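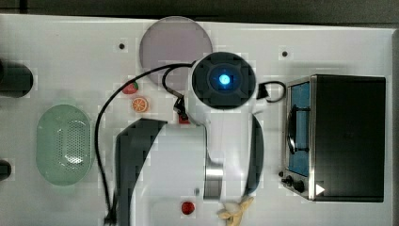

Lavender plate with the strawberry and the orange piece. White top, seen from above.

Pale Dishes on a White Top: Gallery 7

Posted by Othmane Saber, Sat 2 August

Gallery 7 covers the kitchen layout on the Ocampo table. The subject is color and spacing: pastel dishes and small play food on a near-white surface, all viewed from overhead. Earlier galleries used the gray top, and those dishes do not appear in this group. Captions are short. Notes on the surface, the dishes and the storage follow the pictures.

The layout is a plain one. Dishes are spread over the top with open surface between them, and the food is placed directly on the table. No cloth, mat or tray was specified. The list for the layout names items and colors only, so positions may differ between one picture and the next.

Picture 1: plate and fruit

The plate is a pale lavender, slightly lighter at the rim than at the center. Against the white top the edge reads clearly but without much contrast. The strawberry lies just off the lower left edge of the plate, green top attached, with the orange piece below it. The cut face of the orange is up and the segments show. These are the strongest colors in the group, and they sit close together. Moving the orange one hand's width to the left would make each easier to pick out at small print sizes. I left them as placed.

For print, this picture should not be brightened further. The lavender is the first color to go. On the office printer it came out as light gray at the default setting and had to be corrected by hand.

Picture 2: full layout

The wider view takes in the bowls, more fruit and the black toaster oven on the right. The green bowl is a muted sea green and appears shallow. The blue bowl is similar in size, with a rim slightly darker than the center. Both are well below the plate in diameter. The banana lies just below the blue bowl, pale yellow and splayed. The toaster oven is matte black on top and is by far the darkest thing on the table, so exposure was set for the white surface and the oven was allowed to go dark.

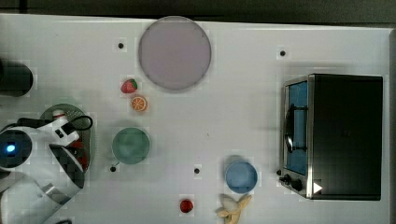 Dishes, fruit and toaster oven on the white top.

Surface

The top is light gray-white with a slight mottle. At normal viewing distance it looks plain. The mottle shows in close crops and should not be taken for dirt or retouched out. The small black holes are part of the top. They stay visible in all galleries and are not filled or covered.

Cleaning is with a damp cloth and a small amount of dish soap, then a dry cloth. Do not use scouring powder. The red play fruit can leave a faint mark if it is stored in contact with the surface for a long period. The mark on the gray top in April came from this and took two cleanings to remove. Food items go back in the box at the end of the day.

Glare is the main fault with this top. Overhead lamps placed directly over the center give a bright patch, and the pale dishes lose their rims inside it. Lamps moved outward toward the corners give a flatter result. Window light from one side is acceptable in the morning. After noon the blind should be down.

Dishes

The plate measures 21 cm across. It is from the Buvatum line, lavender, flat pattern. Buvatum also lists a rose version that is very close in color, and the two are easy to mix up under warm lamps. Check the underside before packing: the color name is molded into the foot.

The bowls are from the same line and are sold in pairs. The sea green and the light blue were chosen for being near each other in brightness. In a black and white copy they are hard to tell apart. Anyone making a black and white handout from this gallery should label them on the page.

Chipped or scratched dishes are replaced by color and not by set. Scratches show more on the blue than on the green.

Play food

Strawberry, orange and banana are standard items from the Flimness box. The strawberry is small enough to roll if the top is bumped. Set it down with its green end flat to one side and it will usually hold. The orange is stable with its cut face up. The banana takes more room than its listed size suggests and needs clear space on all sides if its outline is to be readable from above.

Pale yellow on white is weak. If the banana is the main item in a layout, put it on a colored dish. The sea green bowl is too small for it, so use the plate.

Storage

Dishes are stacked with paper between them, plate at the bottom and bowls on top. The paper can be reused until it tears. Food items go in the Flimness box with the lid closed. The toaster oven is stored on the low shelf with its cord coiled behind it and nothing placed on top, as the matte finish picks up scuffs and they do not wipe off.

The shelf label for this layout is "Ocampo, white, 7." Return everything under that label, including the paper.

Prints and files

Prolley prints the galleries on matte stock. Gloss stock was tried on gallery 2 and dropped because the white top reflected the room lights from the page. Standard size is one picture per page, caption below, no border. A thin gray border may be added where the page itself is white, so that the edge of the table does not run into the paper.

Color corrections are noted on the back of the first print. Keep that print with the set and use it as the match for later copies. Requests for replacement prints should give the gallery number and the picture number, in that order.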